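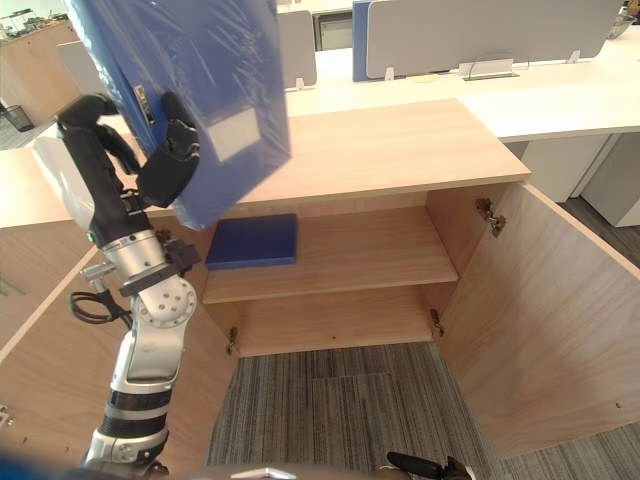
Speaker notes, records and office services session
2022-08-19, second slot after morning tea, 20 minutes plus questions

Slide 1. Title

Thank the organisers. Say where I work: Bestach, Undwood office, records and office services. I'm not an engineer. I run the filing side, and I'm talking about what changed for the people who do that work.

Slide 2. What the job was

We keep paper because the contracts say we have to. There are 3,000 binders in the building, in low cabinets along the desk rows and in the back store. Before the robot, three of us did all the moving: new binders in from the supplier, full ones out to the back store, audit requests out to desks and back again.

Most of that is bending. The cabinets are knee height. Ask the room who has done a day of it.

Slide 3. What the robot does

It takes a binder, goes to the cabinet, puts it on the shelf. New stock stays in its plastic wrap until someone needs it. Wrap was a problem at the start, as it slides in the fingers and the grip had to be set again for it. Plain cardboard boxes were easier.

It is slower than a person. Say this early or someone will ask. It moved 104 binders in its best shift in June. One of us could do 200 on a good day, but then we weren't doing anything else, and we were sore the next morning.

Slide 4. What went wrong

Cabinet doors. Staff left them half open and the robot stopped and waited. We now leave both doors fully open on any cabinet that's on the day's list, and there's a card on the desk above so people know to walk around.

Labels. Our old ones were handwritten and the system couldn't read half of them. We relabelled the whole Levchenko account, 229 binders, before we could start on it. That was five weeks of work by people, and it wasn't in the business case. If you take one thing back to your manager, take that.

Desk staff. Some didn't like it working behind their chairs. We moved those rows to after 4 pm and the complaints mostly stopped.

Slide 5. What changed for the three of us

Go slowly here, it's the main part of the talk.

Nobody lost a position. I can only speak for our office. One of us now does the daily list and answers the stop calls. One does indexing, which we were two years behind on. I split my time between the two and still do audit requests by hand, as they come in without notice and the robot's list is set the night before.

Pay grade went up for the list role after we asked twice. The job description still says "lifting and carrying". I've raised it.

The bit I didn't expect was the interruptions. A stop call can come at any time, so the indexing person gets pulled off in the middle of a page. We tried taking turns by the hour and it was worse. Now it's by half day — better, still not fixed.

I also miss some of the walking around. You heard things at people's desks. We've put in a weekly visit to each team to make up for it, and it gets skipped when we're busy.

Slide 6. What I'd ask before you start

Who writes the list, and is it in their hours?
Who gets called when it stops?
What state are your labels in?
Have the people at the nearest desks been told, by someone who'll come back and listen?

Slide 7. Next

The Hidau office starts with the same setup after their move. They are doing their labels first. We're sending one of our team over for the first fortnight.

Questions. If asked about cost, say it sits with the facilities budget and I don't have the figure. If asked about noise, it's quieter than the printer. Leave the contact slide up while people pack up.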